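3.2 Setting and participants

The study was carried out in the school district of Iston, which has 3 elementary schools and a population of 3,000 children between kindergarten and grade five. The district was chosen for two reasons. First, all its schools begin the year on the same morning, so the families meet the same calendar. Second, the district had changed its rules for the kindergarten start shortly before our work began. Under the old rule, children came for the full day from the beginning. Under the new rule, used at Clesham Elementary and Weidemann Elementary, the children come in small groups for the first days and the whole class meets only in the second week. Drultance Elementary kept the old rule and serves in this paper as the comparison school.

We invited all parents of new kindergarten children by a letter, which was sent home together with the usual school forms. In total, 83 families agreed to take part and returned the first questionnaire. Families with an older child in the same school were not excluded, but we marked them separately, as earlier experience with the school may change how a parent sees the first weeks. The last questionnaires of the first round were received on October 7, 2019, and later ones were not used.

The questionnaire had two parts. In the first part, parents were asked how the child separated from them at the door or at the bus, how the child slept, and what the child told at home about the school day. In the second part they were asked about themselves – for example, whether they had to change their working hours, and whether they felt well informed by the teacher. The same questions were sent again in December, so that we could compare the answers of each family at two points in the school year.

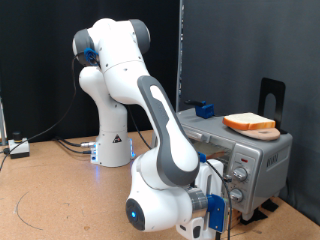 Figure 2. Robotic arm on its tabletop base.

The teachers did not fill in the questionnaire. Instead, each kindergarten teacher kept a short diary during the first weeks, with one entry per school day. We asked them to write down the time when the class became calm enough for the first common activity, and any event they found important. The diaries are different in length and style. One teacher at Weidemann wrote only single words on most days, and another wrote a full page about the lunch line. We therefore used the diaries only to understand the answers of the parents better, and we did not compute any scores from them.

A difficulty of the design is that the gradual start asks more from working parents. A family which could not arrange care for the free days may have been less willing to answer our letter, and such families are then missing from the Clesham and Weidemann groups. We have no data on the parents who did not reply, and the size of this effect is not known to us. For this reason the comparison with Drultance in Section 4 is reported separately for parents who work full time and for all other parents.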